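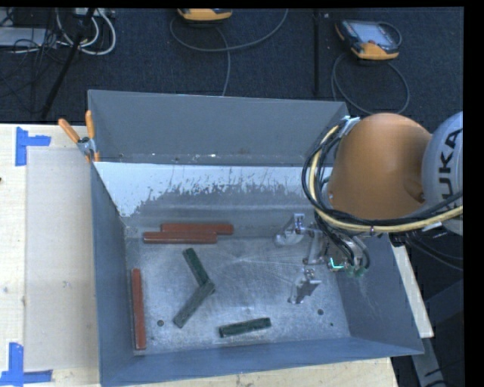 Gumwood, 2018-02-20

Laundry room sink: refinish, replace or live with it?

mwajuma_laizer
Okay, I need opinions from people who don't live in my house. We bought the place last June and it came with a big old metal utility sink in the laundry room, the deep kind on legs. The inside is scratched all to heck and there's a dull ring around it at the waterline that won't budge. No leaks. I've scrubbed it with baking soda, vinegar, that pink paste my sister swears by, and all I've managed to do is make one corner shinier than the rest, so now it looks worse!

My husband wants to rip it out. A guy came by to look at the room and quoted us $3,000 for a new sink, new faucet, a cabinet under it and moving the drain over a bit. For the laundry room. Where I rinse paintbrushes and wash the dog. I kind of like how beat up it is, same as the gray metal bin up top with its scuffed floor and the pale worn patches inside. But I can't tell if I like it or if I just don't want to spend the money.

What would you do?

lyleholloway
Keep it. I've got one in my basement older than I am and it's been through three water heaters. Scratches in bare metal are just scratches. If you're seeing orange in them, or the bottom feels rough like sandpaper, that's different, come back and tell us.

Do check the strainer and the tailpiece while you're under there. Those go long before the sink does and they cost next to nothing.

zamora_porch
Gonna be the bad guy here. $3,000 sounds steep, but moving a drain is real work and you never know what's in the wall. We put ours off for 8 years and I regret every one of them. A cabinet sink changed that whole room for me. I have somewhere to put the detergent! I can shut a door on it!

Get two more quotes before you decide anything. And ask what it would be if the drain stays where it is.

lyleholloway
She didn't say she needed storage, she said she had a ring in her sink.

zamora_porch
She also said her husband wants it gone, Lyle. He gets a vote.

mwajuma_laizer
Ha, he does get a vote. In fairness to him, his big complaint is the faucet, which sprays sideways if you turn it past halfway. He's been wearing the results to work.

No orange anywhere that I can find. I went over it with a flashlight last night like a crazy person.

inkwell803
Then replace the faucet and see how everyone feels in a month. You can do that yourself in an afternoon if the shutoffs work. If they don't work, well, then it's a weekend and some bad language.

On the ring, is it chalky or smooth? Ours was hard water. I laid paper towels soaked in white vinegar along it, left them while I watched a movie, and then went at it with a plastic scrubber. Had to do it twice. The shiny corner means you're scrubbing harder than you need to, or going in circles. Go one direction, with the grain if you can see one.

pegboard_dad
Careful with the vinegar if it's galvanized!! Stainless will be fine with it, but on a zinc coating the acid eats into it and then you really will have rust to talk about. Stick a magnet on it for starters. Galvanized steel will grab it. Some stainless does too, so that isn't the final word, but if it doesn't stick at all you're most likely looking at stainless.

inkwell803
Good catch, I was assuming stainless. Mine is.

mwajuma_laizer
Oh no. I've already used vinegar on it. Going to find a magnet.

mwajuma_laizer
Back. Kids' alphabet magnet (letter Q) slides right off, all over, inside and out. So probably stainless? There's a stamp under the lip but it's been painted over and all I can make out is a Z.

pegboard_dad
Sounds like stainless to me. You're fine. Rinse it well and quit worrying.

zuria_b
Coming at this from the other side, I paid to have one refinished with a sprayed coating and I wouldn't do it again. Looked gorgeous. Then I dropped a paint tray in it and took a chip out the size of a quarter, and after that water got under the edge and it peeled like a sunburn. If you keep it, keep it bare.

zamora_porch
I'll agree with that one. A coating in a work sink is asking for it.

lyleholloway
Mark the calendar.

mwajuma_laizer
Okay, here's where we landed after dinner. New faucet, a tall one with the pull-down so I can get the dog's back end. Vinegar towels on the ring this weekend. A curtain on a tension rod around the legs, because zamora_porch got in my head about the detergent. Husband says he reserves the right to bring up the cabinet again at tax refund time.

Does anybody have a faucet they like that isn't a fortune? The holes are 8 inches apart, center to center.

inkwell803
Measure that again before you order. And check whether it mounts on the wall or on the back ledge, they're not the same faucet. I bought the wrong one and had to drive it all the way back to the store.

mwajuma_laizer
Back ledge. Measuring again now, hang on.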